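Barholm Training Centre, Staff Working Group on Robotic Suturing
Minutes, 2019-10-06

Present: R. Ruppert (chair), H. Sauerland, N. Wendt, M. Tóth (minutes)
Apologies: R. Grube

1. The minutes of the June meeting were agreed.

2. Practice work. Ms Wendt tabled the following. 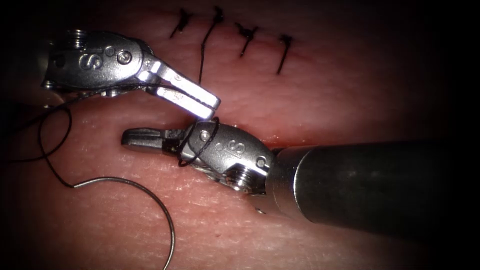
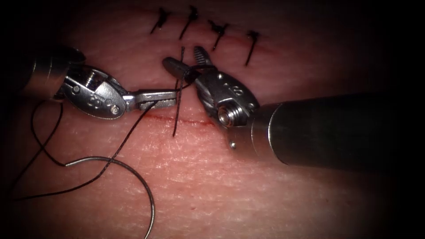

Suturing on the practice pad, two instruments in use, four stitches complete.

3. Staffing. Mr Sauerland asked whether bench assistants would lose hours. The chair replied that 2 posts would move to instrument preparation on the same grade. Ms Wendt asked for this in writing. Agreed.

4. Training. Assistants have logged 632 hours at the console. Mr Tóth noted that hand suturing must stay on the rota. Action: Grube, to revise the rota.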